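Fetinness Community Kitchen and Workroom
Progress report to the Aquino Fund, second half of the grant
Prepared by Lorna Cabrera
Dec 9, 2024

Hello again, everyone! I know the form asks for one page and I know I never manage it, so get a cup of coffee and I'll try to keep the headings in order at least.

Where we are

The workroom is open. I wanted to put that first, seeing as the last report you had from me was written in April, when I was sitting on an upturned crate in a room with no lights and a floor you could see the basement through (only in one corner, but still). The floor is fixed, the wall between the old office and the storeroom is gone, and people are using the place for the things we said they would use it for. Mostly that means sewing, food packing and the repair evenings, plus a homework group that sort of moved in on its own and that I'm not about to move out.

What the money went on

The biggest piece was the floor, which you already know about because I called you in a panic over it. Donberg did the work and they were a week late starting and then very quick once they got going. They found old tile under the linoleum and we had a short, sad conversation about whether it could be saved. It couldn't. We went with the plain sheet flooring from the original quote and kept to that line of the budget.

After that came the lights. I had budgeted for new fixtures and no new wiring, and the electrician laughed at me, kindly. We moved money over from the "signage and display" line to cover it, which you approved by email, thank you for being so fast with that. Signs are now paper ones that I print in the office. They look fine! One of them has a typo and I've grown fond of it.

Storage is the part I'm least happy with. We bought shelving from Grerkoretti for the back wall, and the shelves themselves are good and solid, but I measured for bins we had at the time and we've since switched to deeper ones for the dry goods. They stick out. You catch your hip on them if you come around the end too fast, and I have the bruise. I'd like to turn the two worst units sideways over the winter, and that won't cost anything except an afternoon of my life.

How people are using it

Our sign-in sheet had 70 different names on it for the fall, which is well up on what I'd hoped. A good number of those came for the food packing and then stayed on for something else. The repair evenings have been the surprise. I thought we'd get lamps and toasters, and we do get lamps and toasters, but mostly we get coats with broken zippers, and so the sewing people and the repair people have ended up sharing a table and bickering over the good scissors.

The homework group has 8 regulars. They come in hungry, so the kitchen puts out bread and whatever fruit needs eating, and I've started charging that to the general food line. Tell me if you'd like it split out on its own. I can do it from the receipts, it would just take me a bit.

The tables

I went back and forth on the tables for weeks, as anyone who was within earshot of me this summer can tell you. The old ones were dark and scratched and wobbled, and half our sewing folks are working with navy or black thread and couldn't see a thing. So I asked for plain white tops, nothing fancy, and I got some grumbling about stains. Well, I stand by it. A surface like this one throws the light right back up at you, and you can find a dropped pin on it without getting your glasses out. Yes, they show coffee. We wipe them down at the end of every session and there's a spray bottle under the sink with TABLES ONLY written on it in my biggest handwriting.

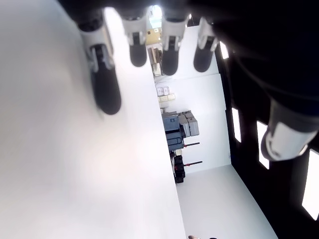

Keeping the middle of the room clear has been my other little campaign. Coats and bags go on the hooks now, and the strollers go down the side, so there's a straight run through for anyone carrying a heavy box. We also leave the tops bare between sessions, and it makes such a difference to walk in and see that big plain stretch of white with the bright opening beyond it, and none of last night's fabric scraps waiting for you. I'd like one more table the same if there's anything left at the end of the grant, mainly for cutting out patterns, which people are still doing on the floor on their knees.

What's left to do

The hand sink is in but the faucet drips, and Donberg are coming back for it under the original job. The window on the alley side still won't open more than a crack. I've had two quotes and they're so far apart that I'm getting a third before I bring it to you. And the shelving, as above.

There's a small amount unspent on the training line, since our food safety course ended up being run for free. I'd like to move that to the extra table. Could you let me know if that needs a form or if an email will do?

Receipts are in the attached folder, in date order apart from the Grerkoretti ones, which came all in a lump and are at the back. If you'd like to come by and see the room, packing sessions are the liveliest time, and we'll find you an apron.

Lorna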